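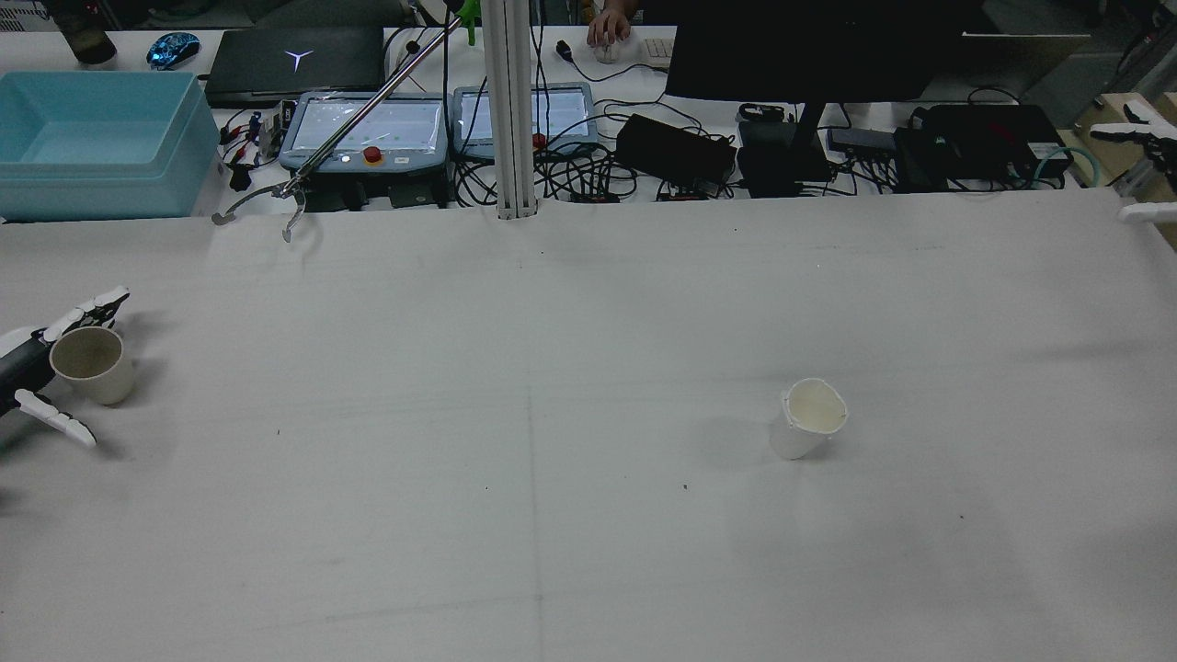

Hala Chamoun has been dyeing wool for seven years and still can't get the same green twice. Doesn't want to, she says. We talked for most of a morning, tea going cold, me scribbling, so forgive the gaps. She starts every batch small. A spoonful of dye, a bit of yarn, a paper cup. A beige one and a white one on a white table, the white one a bit crumpled at the rim — that sort of cup is all anyone needs, according to her. "People write to me asking which pot to buy. Start with a cup! If you hate the colour you've lost a yard of wool."

She learned from her aunt, who used onion skins and not much else. Then a long gap, an office job, two house moves. Took it up again one wet March when the garden was under water and there was nothing to do.

"I had a sack of fleece from a farm at Drandska and no idea. I felted half of it in the sink. Cried a bit. Made slippers."

Now she sells at fairs, mostly skeins, up to 1,000 in a good year. Keeps her recipes in a notebook, numbered. The one everybody asks for is 639, a sort of muddy gold. Weld, a little iron, rainwater. She won't tell me how much iron.

"Salim knows. If I go under a bus, ask Salim."

Salim Rashidi does the spinning. He was in the next room teh whole time and came out once, for biscuits. I asked what he makes of 639. "It's brown," he said.

Does she ever use shop dyes? Yes, for reds. Madder takes her days and the moths seem to like it. She's not precious about it. "Some of the fairs get sniffy. I put it on the label and let people choose."

Space is the thing she'd pay for. A big white surface, wiped down, a few grey smudges that never quite shift, and she'd be happy. At home it's the kitchen table and everyone eats off their knees. 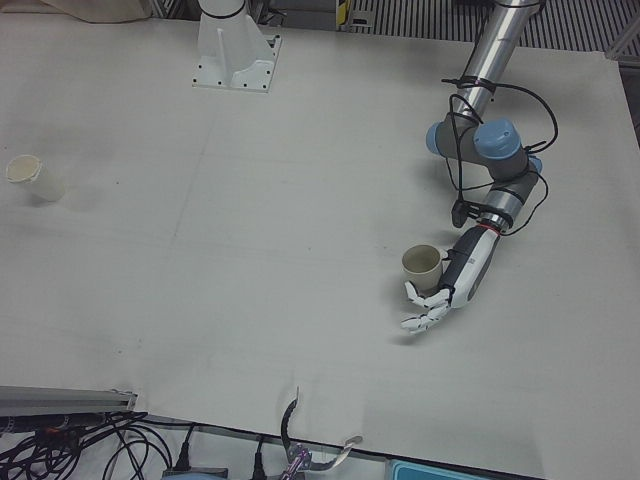
On getting it wrong

"Oh, all the time. Last batch of blue went grey. I'd left it too long, I was on the phone to my sister." She sold the lot as Pollock, after the fish, and it went before lunch. Hasn't managed to make it since.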